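**Ticket 20-6: Bimanual household unit, bedroom and closet tasks, conformance with operating practice**
Site: Ponce residence
Raised by: Shalini Semwal
Assigned to: Devendra Pandey
Status: Open, pending sign-off

**Summary**

The October review of the bedroom tasks found three departures from the Gredon Operating Practice for arms working near soft furnishings. The relevant clauses are 4 (cable routing), 6 (clearing of the work surface) and 19 (approach speed near hanging textiles). Work on the bed may continue under supervision while this ticket is open.
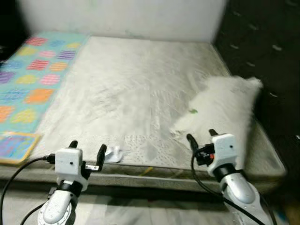
Clause 6 requires that the operator clear the work surface of any article not named in the task sheet. The sheet for this task names the quilt and the pillow only. A small crumpled white cloth or tissue lies on the front edge of the mattress, ahead of the left gripper, and should have been removed before the arms were enabled. Light articles of this kind are easily drawn into a finger linkage.

**Entry, 9:20, D. Pandey**

Spoke with Urmila Rathore, who prepared the room. She was working from the earlier Vikico checklist, which has no line for loose articles. The current checklist has been sent to her and the old one withdrawn from the shared folder.
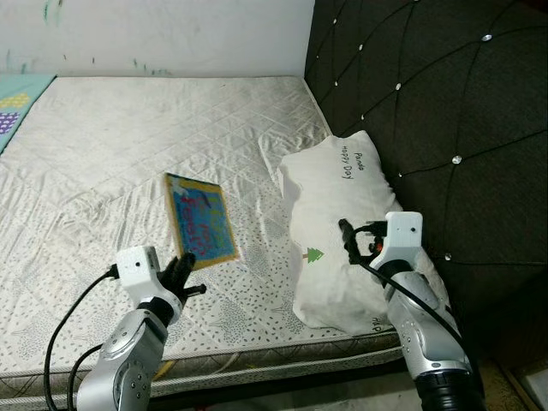 The withdrawn version also allowed books and toys to stay on the bed if they were "out of reach". Reach is not defined anywhere in that document. The current wording is stricter: an article is either listed on the task sheet or taken out of the area before the start.

**Entry, 11:45, K. Bajpai**

Clause 4 checked on both arms. Cables are to be secured along the forearm with enough slack for full wrist travel — and no more than that. Gornemico supplies the clips, and a set has been requested. Until they are fitted, the operator is to confirm cable position before each run and record it in the log.

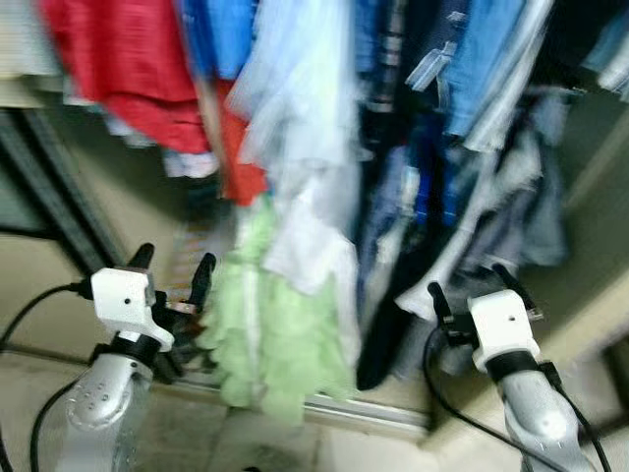
Clause 19 applies whenever the grippers are within reach of hanging garments. The speed limit is set in the task profile and is not to be changed at the console. I have asked Rodel Agbayani to lock the field.

**Entry, 14:10, R. Agbayani**

Field locked. Profile reissued as revision 4. Wrist view at the mattress edge attached for the clause 6 record.
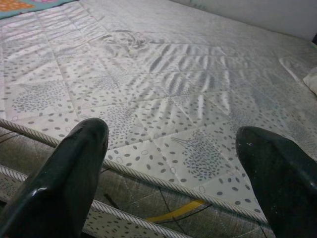 *Wrist camera view: gripper fingers at the corded front edge of the mattress.*

**Outstanding**

- Cable clips, both arms (K. Bajpai)
- Signed acknowledgement of the current checklist (U. Rathore)
- Supervisor sign-off on profile revision 4 (S. Semwal)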